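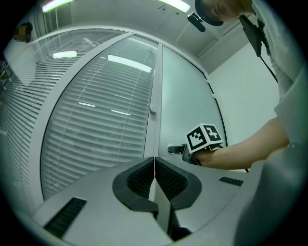

Plorkent Support – Hand-Held Gripper Kit
Ticket subject: Right-hand tool loses tracking during door tasks
Status: Closed
Product: Plorkent two-gripper kit, trial unit
Software: Bollov recorder, supplied with kit
Site: Pavivcombe office, second floor
Priority: Normal

Original report (customer)

We have the two-gripper kit on trial and are deciding whether to buy. Tabletop tasks record fine. Door tasks do not. The operator holds one gripper in each hand, walks up to an interior door and works the latch with the right tool. In the Bollov viewer the right tool's position freezes, then jumps when it comes back. The left tool's own path looks normal the whole time.

We recorded 57 door takes. Bollov marked 16 of them as "right pose incomplete" and would not export them. The rest exported, but a few of those have a visible jump in the path near the latch.

Things we already tried:
Restarted the recorder.
Swapped the cables between the two tools. The problem stayed with the right tool.
Wiped the camera lens and the marker cube with the cloth from the kit.
Turned off the ceiling lights nearest the door. This made it worse.

The door has a frosted panel and stands next to a glass partition with venetian blinds lowered behind it. The ceiling lights reflect in the glass. Is the glass the problem? If so, is there a setting for it? We can't move the door and most of our task list is doors.

Attached: one still from the left tool's camera, the recorder log, and the settings file.

Reply 1 (Plorkent support)

Thanks for the log and the settings file. Both opened without trouble.

The right tool's position in your setup comes from the marker cube mounted on top of it, as seen by the camera on the left tool. In your still, two faces of the cube are in view and the black and white pattern is sharp on both. That is a good view. The reflected light strips are on the glass, well away from the cube, so I don't think they are the cause in that still.

The log shows something else. Most dropouts start within a second of the jaws closing. Please check these:

1. In Bollov, open Tracking, then Marker Source. Confirm it says "Cube, right" and not "Auto".
2. Open Exposure. Tell me if it is fixed or automatic, and the value if fixed.
3. Check that the cube does not turn or rock on its mount. Hold the gripper body and push gently on one face of the cube. It should not move at all.
4. Play back one bad take and stop it where the freeze begins. Tell me how many cube faces you can see.

Please don't recalibrate yet. It overwrites the values I would like to compare.

Reply 2 (customer)

1. It said Auto. Changed to "Cube, right".
2. Exposure is automatic.
3. The cube moves. Not much, but you can feel it. There is a small click when you push on the left face.
4. We looked at several bad takes. At the freeze there is one face showing, at a steep angle. The operator rolls the wrist to work the latch and the second face goes out of view.

With Marker Source changed we did 8 more takes. Three were marked incomplete. Better, but we can't use it like this.

Reply 3 (Plorkent support)

The click in step 3 needs to be fixed first. The cube is held by a clamp with one screw on the underside of the mounting plate. The hex key for it is the smaller of the two in the kit. Remove the cube, check that the rubber pad is sitting flat, put the cube back and tighten until the click is gone. Stop there. The plate is plastic and will strip if you keep going.

After that:

Set Exposure to Fixed. Start at 8 and go down one step at a time if the cube's white areas look washed out in the viewer. With automatic exposure, the image gets darker or brighter when the left camera turns toward a reflection in the glass, and the marker edges suffer. It also explains why turning lights off made things worse. The exposure time went up and the cube blurred when the hand moved.

Set Single Face Tracking to Off. With it on, Bollov will try to guess the pose from one steep face, and this is where your jumps come from. With it off you will get a short gap instead of a jump. Gaps under the limit are filled on export.

Then run the two-tool calibration again. You can overwrite the old values now, I have what I need from them.

On the wrist roll: try having the operator hold the left tool a little higher and farther left. In your still it points at the door from fairly close in, and the operator's clothing takes up much of the right edge. More distance will keep two cube faces in view for longer. Keep the finger pads of the left tool visible at the bottom of the image as they are now. The recorder uses them to read the jaw opening.

Reply 4 (customer)

Pad was folded over on one side. Flattened it and tightened the screw, and the click is gone.

Exposure at 8 looked washed out on the face toward the lights. 6 looks right for this room.

Calibration failed the first time with "insufficient motion". We moved the tools through a larger area and it passed on the second try.

New problem: the right tool's cable now catches. When the operator holds the left tool farther out, the right cable gets pulled tight across the body and the connector works loose. One take stopped completely with "device removed". Is there a longer cable?

Reply 5 (Plorkent support)

There is a longer cable but try rerouting first. Run the right cable back along the forearm and hold it with the soft strap from the kit, just below the elbow. Leave a loop of slack between the tool and the strap. It should not be tight at the elbow when the arm is straight.

If it still pulls, reply here and I'll send the longer one. No charge during a trial.

For "insufficient motion", the guide says to move the tools "at arm's length", and several customers have read this as holding still. I've asked for the wording to be changed.

Reply 6 (customer)

Strap works. No disconnects since.

Did a full afternoon on the same door, same operator. No takes marked incomplete. There are still short gaps at the latch in some takes, but they fill on export and the path looks smooth. Also tried a second door down the hall with no glass beside it. No gaps there that we could find.

Two questions before we close:

a) Can the 16 bad takes be saved?
b) The purchase quote says 1,298 for the spare parts pack. Does that include a spare cube and clamp? The page lists "tracking parts" and doesn't say what they are.

Reply 7 (Plorkent support)

a) Partly. If the cube was loose, the calibration for those takes is not reliable, and reprocessing will close the gaps without fixing the offset. I ran the one take included with your log and the right tool ends up visibly off from the latch. I would record them again. The same goes for the 41 that did export, if you need exact positions. If you only need the video and the jaw opening, you can keep all of them. Neither depends on the cube.

b) The spare parts pack includes one cube, one clamp with screw, two rubber pads, a set of finger pads and one cable in the standard length. The longer cable is separate. If you would rather buy only the cube and clamp, sales can quote that.

I'm also sending you two rubber pads now. They fold if the cube is slid on from the side, so lower it straight down onto the plate.

Reply 8 (customer)

OK. We will record the door takes again and keep the old ones for video only. Will ask sales about the cube and clamp without the pack. Please close.

Resolution notes (internal, shared with customer on request)

Cause: loose marker cube on right tool, rubber pad folded. Made worse by automatic exposure near reflective glass and by Single Face Tracking left on.
Fix: pad reseated, clamp tightened, Marker Source set to "Cube, right", Exposure fixed at 6, Single Face Tracking off, two-tool calibration repeated.
Parts sent: two rubber pads.
Follow-up: calibration wording passed to documentation. Request to Fontes, who pack the kits, to check the pad before shipping – open.
Related articles: Choosing a fixed exposure value. Cable routing for standing tasks. What export does with short gaps.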